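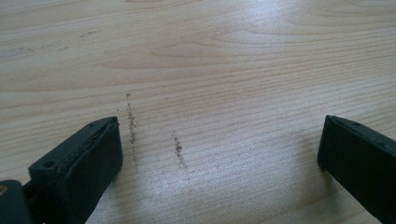 *Doigts écartés au-dessus du plateau en bois clair, avec deux petites traînées de grains sombres entre les deux.*

# Plirkell : questions fréquentes sur la perception

**Plirkell, ça fait quoi exactement ?**
C'est notre bibliothèque de segmentation pour les petits débris : miettes, grains, poussières. Elle reçoit les images prises au poignet et renvoie un masque, plus une direction de balayage pour le planificateur Nillow. Et ça tourne en direct, ce qui nous réjouit encore !

**Comment distinguer une saleté d'une veine du bois ?**
La question qu'on préfère ! Les veines sont longues et continues, les grains forment des amas irréguliers. Le réseau sort une première carte, puis un filtre d'orientation retire ce qui suit le fil du bois. Desmond Benavides a écrit ce filtre en août, et il a changé la vie du projet.

**Et les reflets ?**
Ils restent pénibles. Une zone saturée est marquée « inconnue », jamais « propre », et Nillow demande alors un second point de vue. Réglage : `glare_policy: revisit`.

**Combien d'images faut-il pour une nouvelle surface ?**
Avec 200 images annotées, on obtient déjà un masque utilisable. Notre modèle de base en a vu environ 4 000, prises dans l'atelier de Drokuvmont.

**Les doigts de la pince gênent-ils la détection ?**
Très peu. Un masque fixe les exclut, à recalculer avec `plirkell mask --refresh` si vous changez de doigts (on l'oublie tous une fois).

**Puis-je rejouer une séquence sans robot ?**
Oui, et c'est un vrai plaisir pour déboguer ! Begay, le visualiseur, affiche côte à côte l'image, le masque et la trajectoire prévue. Au-delà de 500 images, activez le cache.

**Où signaler un faux positif ?**
Dans le suivi des tickets, avec l'image brute et votre fichier de configuration. Les bois très veinés nous intéressent tout particulièrement.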